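À l'école Eskildsen, un club apprend la patience aux robots

Dans l'atelier du club Noteck, les séances commencent vers 17 heures et finissent quand le gardien passe éteindre le couloir. Quatre étudiants y préparent le concours Plorkley, dont l'épreuve de manipulation demande de saisir de petites pièces et de les poser à l'emplacement voulu.

Tainá Vasconcelos s'occupe du contrôle des doigts. Emerson Bittencourt tient le journal des essais, qui en compte 676 depuis mars. « Les grosses pièces, on s'en sort, dit-il. Les petites chevilles bleues, c'est une autre affaire. Un peu trop de force et elles pivotent. » Deux bras, une planche blanche, des contours imprimés : l'exercice tient sur un coin de table.
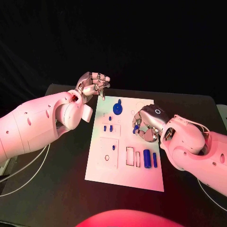 Faut-il savoir programmer pour entrer au club ? Les débutants sont admis à chaque rentrée et suivent d'abord une initiation de 50 heures, assurée par les anciens.

Vlasta Machala, qui enseigne l'automatique et encadre le groupe, intervient peu. Elle exige surtout que chaque réglage soit noté avant d'être modifié — une règle adoptée après la perte d'une semaine de travail l'an dernier.

Le budget annuel reste modeste et passe en grande partie dans les câbles et les pièces de rechange. Osvaldo Aguiar, en dernière année, rédige un guide de plus de 200 pages pour ceux qui prendront la suite. Il lui manque encore le chapitre sur l'étalonnage des poignets.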